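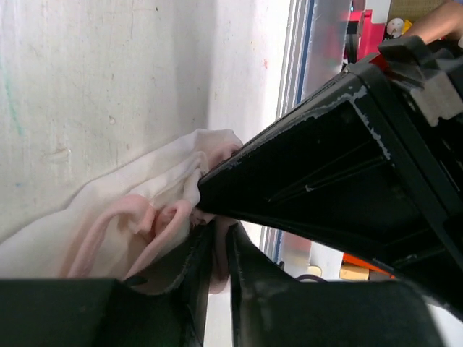

Equine Breeding Management
Unit 7: Care of the Mare Before and After Foaling
Course handout prepared by Mpho Coetzee, Engelbrecht School of Stable Management

Gestation
A mare carries her foal for 11 months on average, and healthy mares may foal several weeks to either side of the expected date. The breeding record must therefore show every cover date. Students on placement at the Tadness yard will find these records in the stable office.

Feeding
For most of the pregnancy a mare in good condition needs little more than sound forage, salt and clean water. The foal makes most of its growth in the last third, and the ration should be adjusted from month 9 onward. Any change of feed is made gradually. Mares on fescue pasture must be moved off it well before foaling, on the advice of the veterinarian.

Signs of approaching foaling
The udder fills over the final weeks. The muscles around the tail head soften, and a waxy bead may form on the teats in the last days. Some mares show none of these signs – maiden mares in particular – and the night watch should not depend on them.

Foaling and the first day
Once the water breaks, the foal is normally delivered within half an hour. If a red, velvety membrane appears first, call the veterinarian at once and follow the emergency sheet. A healthy foal should stand within one hour and nurse within two, and the mare should pass the afterbirth within three. Keep the afterbirth for examination. A delay at any of these stages is reported to the veterinarian.

Case for discussion
Nasska, a maiden mare weighing 400 kg, foaled in February at Trunik. Her colt stood promptly but had not nursed after three hours. Draft a plan for the next hour, including whom you would call and what you would record.

Reading for next session: Unit 8, Weaning and Early Handling. Bring your completed foaling charts.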